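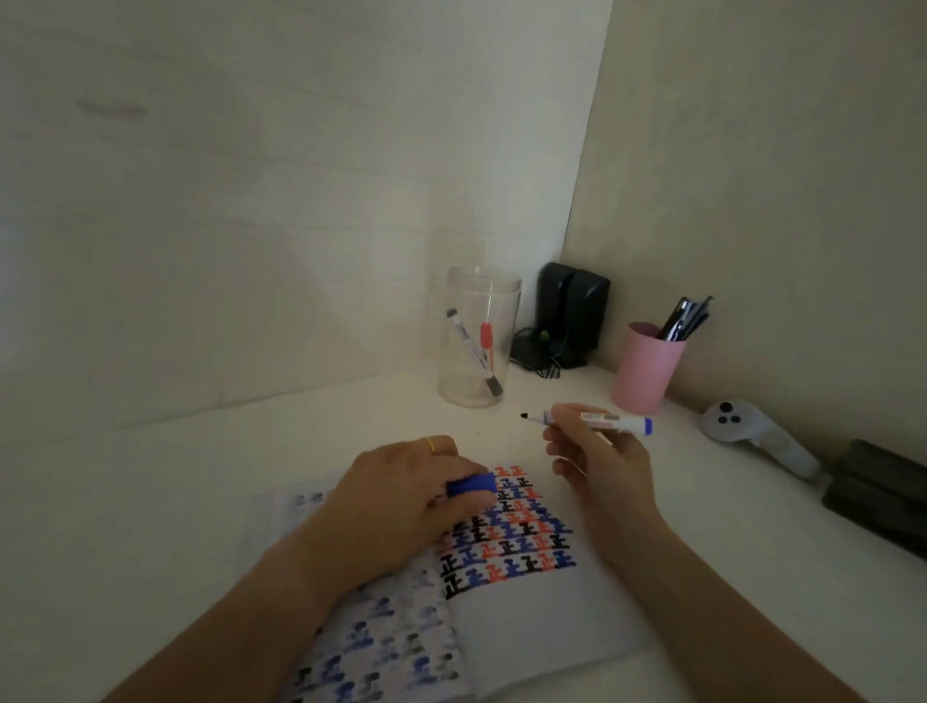
Figure 1. A running count kept in 正 characters, in black, blue and red-orange marker.

Unit 2: Recording Counts by Hand
Field and Workplace Methods, Horkham
Notes by Yufang Lei, revised March 2022

What a tally is for
A tally records events one at a time, as they occur, without the person having to remember a running total. You make a stroke and go back to watching. The total is worked out later from groups of fixed size.

Groups of five
Most of you learned the gate: four upright strokes and a fifth across them. In China, Japan and Korea the usual group is the character 正, which has five strokes. Each stroke stands for one event, and a finished character stands for five.

Stroke order for 正:
1. top horizontal
2. center vertical
3. short horizontal, to the right of center
4. short vertical on the left
5. bottom horizontal

Keep to this order. A partly finished character can then be read by anyone who knows the sequence – two strokes is always the top bar and the center vertical.

Laying out the page
Write the characters in rows, left to right, and start a new row at the same margin. In Figure 1 the rows fill the upper part of the right page and the rest is still blank, so the count can continue on the same sheet. Leave a little space between characters. Crowded ones get misread when the total is taken.

Color
Color can carry a second piece of information, such as the observer, the shift or the type of event. Write the key on the page before the first stroke. If color has no meaning in your count, say so in the key.

Markers and paper
Whiteboard markers are easy to see but smudge on some papers and may show through thin ones. The left page of the notebook has faded, smudged marks of this kind. For a record that has to be kept, use a pen and write on one side of the sheet.

Taking the total
Multiply the finished characters by five and add the strokes in the last one. Nine finished characters and four strokes give 49. For counts of more than 200, write a subtotal at the end of each row.

Exercise
Work in pairs with the Tramodora traffic recording. One person tallies with gates, the other with 正. Compare totals, then swap methods and repeat. Hand in both sheets to Radomir Stojanović with the color key filled in.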